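Halville Community Help > Home and Workshop > Boards and Surfaces

White board used as a table cover slides and marks easily. Fix it down or replace it?

Asked in September by Fadwa Berrada
Viewed 624 times. 3 answers. Status: answered

We keep a rigid white board on top of a wooden table and do small-object work on it: picking up little cups and figures, setting them down at marked spots, tracing short lines with a pointed tool. The board covers nearly the whole tabletop. The table is light wood with an oiled finish and I am not allowed to drill it or leave adhesive on it.

Two problems.

1. The board creeps. Over an afternoon it moves 25 mm toward whoever is sitting at the near side. Wiping it moves it more.

2. The surface marks. Pen tips leave faint gray lines that household spray does not fully remove. Cork-type items leave brown dust that smears when it is wiped with a damp cloth.
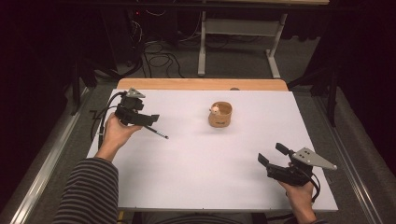 Halville Tabletop Skills Group / Surfaces and Fixtures

The small tan-brown cup in the middle of the board, with the pink-and-white figure in it, is the sort of item we use most. It is light, so any shift in the board is enough to put it off its mark. Cables hang over the left side and I suspect their weight adds to the creep, but I have not tested that.

The finish is matte and I would like to keep it matte. We had a glossy one before and the ceiling light reflected straight into people's eyes.

I have tried folded paper under the corners (no effect) and a damp dishcloth under the center (held for a while, then left a pale ring on the wood, which I had to re-oil). Is there a removable way of holding the board, and what should I clean it with?

Answer 1 (accepted)
Hideaki Yokoyama

Treat these as separate problems.

Holding. Use open-weave shelf liner of the non-adhesive kind. Cut one sheet 100 mm smaller than the board in both directions so that it does not show or catch sleeves. Clean the underside of the board and the tabletop first, and let both dry. Dust is the usual reason liner fails. Do not use four small squares at the corners. A thin board will flex between them and the center will feel springy under a tool tip.

Check the liner against the wood finish. Some soft plastics react with oil and go tacky over a few months. Leave an offcut on the underside of the table for two weeks with a book's weight clamped against it, and look for a print. If there is one, put a sheet of plain brown paper between the liner and the wood and tape the paper to the liner.

If the board still moves, add a stop at the near edge: a strip of wood with a lip that hooks over the table edge, felt on the inside, held from below by two small clamps. The Belley bench stops are sold for this, but a piece of scrap works the same way.

Cables. Bring them to the table leg with a hook-and-loop strap and leave a slack loop between the strap and the tool. The strap takes the hanging weight and the board takes none of it.

Cleaning. Dry first, always. A soft brush or a vacuum with a brush head takes up cork dust before it can smear. For pen lines use a white vinyl eraser with light pressure, then a microfiber cloth barely damp with water and one drop of dish soap. Rinse cloth, wipe again, dry. Avoid melamine sponges. They are abrasive and will polish a shiny patch into a matte face.

Comment from Fadwa Berrada: Liner is in, full sheet, with the brown paper. No creep after a week. The eraser removed all but two of the lines. I had been using a melamine sponge, which explains the shiny area near one corner.

Comment from Hideaki Yokoyama: You can even that out by rubbing very lightly with 3000 grit paper, wet, in small circles. Test on the back first. It may not match exactly.

Answer 2
sison_shed

Just flip it over when it gets dirty. Ours has been flipped twice.

Answer 3
Guest

We gave up on boards and went to a roll of white paper clamped at both ends. No cleaning, you pull through a fresh length when it is marked. Downsides: it wrinkles if anyone leans on it, and a pointed tool will go through it into the table. Hastell sells a heavier roll but I have not used it. If your marked spots have to stay in the same place each time this is probably no good, as you would need to redraw them on every length.

Comment from Fadwa Berrada: They do have to stay in the same place, so I will keep the board.

Related questions
Removing a pale ring from oiled wood
Shelf liner stuck to painted cabinet
Matte or satin for a work surface under a ceiling light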